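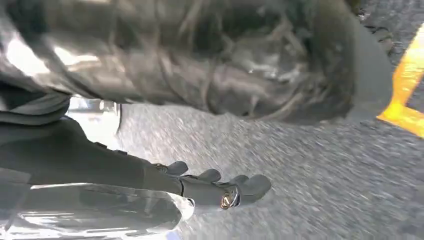
# Bulky pickup: common questions

**Who can book a pickup?**
Any household in Testholm with a paid Kendico account. Renters can book too, but the account number has to match the street address.

**How much can I put out?**
Up to 200 pounds per pickup. No single item may weigh more than 100 pounds unless you call first. Mattresses count as one item each.

**When should it be at the curb?**
By 6 a.m. on your pickup day, and no earlier than 5 p.m. the evening before. Keep the sidewalk clear enough for a stroller or wheelchair.

**Do you take clothes and bedding?**
Yes, bagged and tied. If they're still usable, the Malabanan thrift store on Hakard Street takes them year-round.

**What won't you take?**
Paint, tires, car batteries, propane tanks, and anything with a compressor – fridges go on a separate truck. Book that one under code 213.

**My pile was skipped. What now?**
Check for an orange tag, which lists the reason. No tag means we missed it. Call before noon and Jennylyn Salazar's dispatch desk will put you on the next route.

**Can I cancel?**
Yes, until 3 p.m. the day before.

**Is there a busy season?**
June. Expect a wait of two weeks or so.

**Who handles complaints?**
Write to Amedeo Caputo at the Kendico office. Include your booking number.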